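关于“撤回键”的决议

Estgate产品委员会第42次例会于二〇二六年七月二十五日上午召开。会议由产品规划部主任Syahrul Khoo主持，议题一项：是否在Sinau排班系统中保留“撤回”功能。

提请审议的文件由规划部起草，正文八页，附件若干。文件指出，撤回功能上线以来，全部2,141个注册账户中，使用过该功能的账户为115个。依照《功能存废管理办法》第三章之规定，使用率低于一成的功能，应列入待裁撤名录，由委员会表决。

Khoo主任宣读文件完毕，询问各部门有无异议。技术部表示无异议，并说明裁撤之后，每次发布可节省测试工时。市场部表示无异议，该功能从未写入宣传材料。客户服务部的席位上坐着Adi Wuisan。他入职不满一年，系代其部门负责人出席，按例可以发言，不参与表决。

Wuisan请求发言，主任准予。

他说，他在会前逐一联络了那115个账户的持有人，接通者不足半数。他问他们因何使用撤回，又问倘若没有这一功能，他们将如何处置。多数人答称，排错了班，点一下就回来了，没有什么可说的。有一位在Zwahlen疗养院负责夜班调度的女士，在电话里停了很久，然后问他，是不是要把它拿走。

会议记录员在此处写道：客服部代表陈述用户意见若干。

主任提醒发言人注意时间，并请其说明该意见与使用率之间的关系。

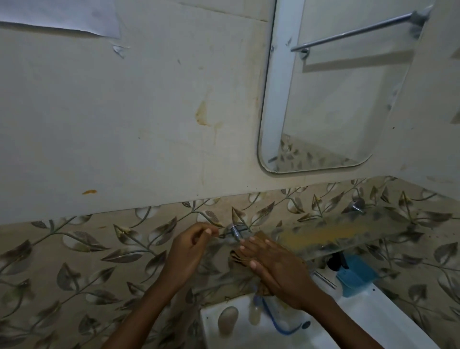 Wuisan答，他以为使用率所衡量的是手指，没有衡量别的。那位女士两年间只用过三次撤回，但她告诉他，她每晚提交班表之前，都要看一眼那个按键还在不在。看见了，她才肯提交。换用Sinau之前，疗养院用的是Veltent公司的系统，提交即为定稿，她常常对着屏幕坐到后半夜，把同一张表核对许多遍。这些时间没有进入任何一份报表。

技术部代表问，此种情形应归入哪一类需求。按照委员会通行的分类，需求分为基本、期望与惊喜三类，每项功能必居其一。

Wuisan说，他不知道。他翻过培训手册，觉得应当是基本一类，因为用户从不称赞它。可是手册又载明，基本需求须由用户投诉予以证实，而该功能尚未取消，故无人投诉。

会场安静了一段时间。空调的声音很清楚。市场部代表在文件的空白处画了一条曲线，又画了一条，随后将文件翻了过去。

Khoo主任主持委员会已逾十年。《功能存废管理办法》由他执笔，其中“一成”之数，也是他在某个下午定下的。当时有人问过依据，他回答说，总要有一个数。此后经该条款裁撤的功能，他大体记得名称。他想起其中有一项叫作“草稿自动保留”，裁撤后收到过一封来信，信写得很有礼貌，他批示归档。

主任问：“那位女士后来还说了什么？”

Wuisan翻看自己的笔记，说：“她问由谁决定。我说由委员会决定。她说那就麻烦委员会了。”

主任请记录员将此句记入。记录员询问应记入哪一栏。主任考虑片刻，说记入附件。

表决依程序进行。赞成裁撤者两票，反对者一票，主任弃权。按照章程，主任弃权时，议案须延至下一次例会再议，其间功能维持原状。技术部代表提出，主任弃权并无先例。主任说，章程中有此一条，当年也是由他写进去的，只是一直没有用过。

下一次例会定于九月。会后，各部门代表依次离场。Wuisan收拾笔记时，主任走到他的座位旁，问他那位女士值夜班是几点提交班表。

“通常在十一点以后。”

主任点了点头，没有再问。

当晚十一点一刻，Khoo主任在家中登录了Sinau的测试账户。他已有数年没有亲自使用过本公司的产品，密码试到第三次才对。他排了一张班表，将自己排在夜班，又将一个并不存在的同事排在日班，按下提交。页面右下角出现一个灰色的小按键，字号不大，与周围的文字几乎没有区别。

他没有按下去。他坐在那里看了一会儿，关上电脑，去睡了。

次日，规划部收到主任签发的通知一份，要求各部门在九月例会之前，对《功能存废管理办法》第三章提出书面修改意见。通知全文不足一页，未附理由。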